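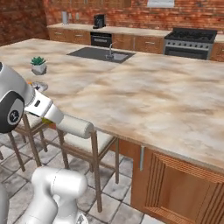
According to the test engineer at Sutden, the fault was never in the gripper itself. For most of September, she explained, the team had looked in the wrong place, replacing finger models and friction values while the arm went on letting go of paper rolls at the counter's edge.

The engineer, who asked that her name be withheld while the internal review remains open, spoke with us at the company's Kidholm office on January 17, 2024. Her group runs household tasks in a simulated kitchen before any program is cleared for a physical arm. The task in question, listed as Onyeka 5, requires the robot to carry a roll across the island and set it upright.

"We ran it 1,079 times," she said. "The arm released early in 8 of those runs. That is a low rate, and we had talked ourselves into living with it."

The position changed when a colleague sorted the failed runs by arm posture. In every one, the wrist had passed close to the countertop while the roll was held flat. The collision monitor, supplied as part of the Flirano control package, read the nearness of the marble as contact and ordered a protective stop. The stop command was correct. The fault lay in what followed it.

"A protective stop is supposed to hold the grip and freeze the joints," she said. "Ours froze the joints and cleared the grip command. The fingers went to their default state, and the default was open."

Asked whether a dropped paper roll should be considered a safety matter, she did not hesitate. "The same stop routine is shared by every task we have. One of them moves a pan. If the arm stops over a person's feet, I do not want it to open its hand."

Sutden suspended transfer to the physical arms for two weeks. The default state was changed to hold, and a release after a stop now requires a separate command from the operator. The distance threshold in the monitor was left alone – a decision that drew some objection inside the group, as it means the arm still halts more often than the task demands.

"I would accept the extra halts," she said. "We can work on those later."

The corrected routine has since completed the full set without an early release. She declined to describe the matter as closed. Two older tasks still call the previous version of the stop routine, and both remain locked until they have been rewritten and run again.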